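Giving up the car (sort of)

19/05/2018

So the car went in January. It failed its MOT on more things than I can remember, the man at the garage did that slow breath in through his teeth, and I thought, right, that's it then. I'd been moaning about the insurance for ages anyway. I sold it for scrap, got a bit of cash in hand and walked home feeling very smug. It rained the whole way.

A few of you asked how it's been going, so I'm finally writing it up.

The bus first. Skovcombe has one that's any use, the number 9, and it goes past the end of my road and then all round the houses before it gets anywhere near town. In the car it was a quick hop. On the bus I've got through most of a library book by the time we reach the station! I've started sitting upstairs at the front like a big kid, and I've found out that half the gardens on Mill Lane have trampolines in them. The evenings are the real problem. The last bus back is so early that you can't see a film and get home on it, so I've either been leaving before the end or paying for a taxi, and I do begrudge the taxi.

Then there's shopping. I used to do one enormous trip and fill the boot. Now it's little and often with a rucksack, and I've learnt the hard way that you don't buy cat litter and potatoes on the same day. We're also wasting less food, as I can't carry the silly extras. No more three for two on anything in a jar. 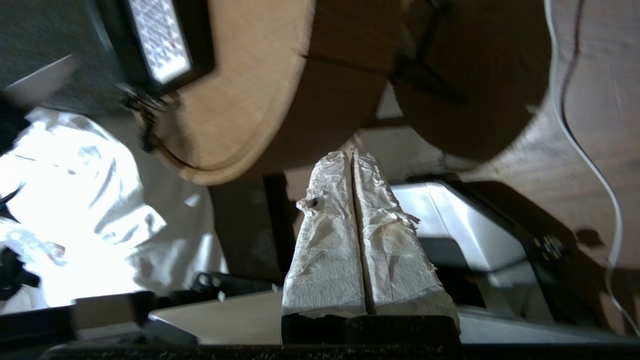 The bike was my sister Su's idea. She had an old one doing nothing in her shed and handed it over with a flat tyre and a basket I'm still not sure about. Oduor Mwaipopo from two doors down got it going again for me (new brake blocks, new inner tube, a lot of tutting about the chain) and wouldn't take anything but a lemon cake for it. I was terrified for the first fortnight. I walked it across every roundabout. I'm better now, though I still get off for the big hill past the church, and so would you.

Money, as I know that's what my dad will be reading this for. I added up what the car cost me last year, counting insurance, tax, petrol, two tyres and that business with the exhaust, and it was £2093. I had to sit down. My bus pass is £90 for the month, so it isn't free by any means, and there are the taxis on top, but I've still put more than £1000 aside if you count the insurance I didn't have to renew. Some of that is going on a decent waterproof. The one I've got lets it in at the shoulders.

What do I miss? Singing, mostly. You can't sing on the number 9. I miss going to the tip, which sounds daft, but there's a broken bookcase in the hall that's been there since Easter and I walk into it every morning. And I miss being able to drive over to Mum's on a whim - it's two buses and a long wait outside the chip shop now, so it has to be planned, and she gets cross if I'm late for lunch.

We did hire a car for the long weekend, for the cousins' do, and I'd forgotten how tiring motorways are. I stalled it twice coming out of the hire place.

Next job is panniers. If anyone has a pair they like, tell me what they are and whether they stay on over speed bumps.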